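October 9, 2019

I finally gave in and started using a tray for breakfast. We don't have a proper dining table at the moment, so everything gets eaten wherever there's room, and I was tired of shaking toast crumbs out of the tablecloth.

I like a big tray with a raised rim. My bowl goes on it, and the plate can wait off to the side until there's toast. 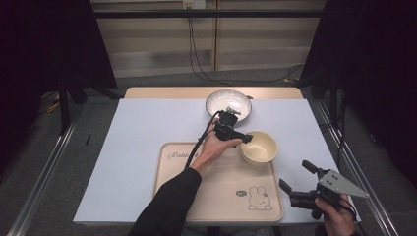
My friend Rasa thinks rabbits on dishes are for kids. Well, I'm 39 and I love a rabbit — especially before coffee! I've been looking for a second tray since September, but the only one I found at Fostar was way too small for a bowl and a mug. If you've seen a good one, tell me where.

8 comments
2 shares

Recent posts
Soup bowls I keep going back to
My Rulley mug finally chipped
Tablecloths that survive the wash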